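Werkstattbuch, 14. Januar 2024
Schreibtisch aus hellem Holz, Stand vor dem Umräumen
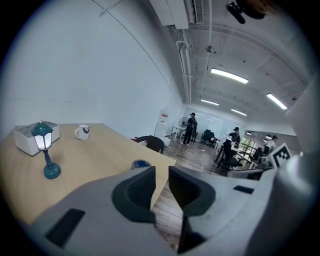 1. Was auf der Platte bleibt

Die kleine Laterne in Türkis bleibt hinten vor dem weißen Kasten. Licht reicht zum Lesen, zum Löten nicht. Tania will für Lötarbeiten die Klemmleuchte von Herath aus Raum 132 holen. Der weiße Kasten bleibt ebenfalls, seine Ecke ist ohnehin tote Fläche.

2. Was wegkommt

Becher mit dem dunkelblauen Aufdruck: in die Teeküche. Das runde blau-weiße Teil vorn an der Kante gehört nicht auf den Tisch, kommt in Schublade 34 zum Kleinkram. Der schwarze Stuhl bleibt vorerst, bis der Ersatz von Girnar geliefert ist.

3. Platte

Helles Holz, soll so bleiben, keine Beize. Plan: mit 300er Korn leicht anschleifen, absaugen, dann Ososier Hartöl dünn mit dem Lappen, über Nacht stehen lassen. Am nächsten Morgen zweiter Auftrag, nur auf der Arbeitsfläche. Kanten zuletzt. Ölige Lappen in den Blechbehälter mit Deckel, nicht in den Papierkorb.

Letztes Mal (August, Tisch in 101) hatte ich zu viel Öl genommen, die Fläche klebte noch nach Tagen. Diesmal nach einer Viertelstunde den Überschuss abnehmen.

4. Offen

Zlata Kravchuk fragen, ob der Tisch danach um 90 Grad gedreht werden kann. Kabelweg zur Steckdose vorher messen.
Schleifpapier nachbestellen, bei Zullbridge liegt noch ein Guthaben.
Filzgleiter für die Tischbeine suchen, müssten im Regal bei den Schrauben sein.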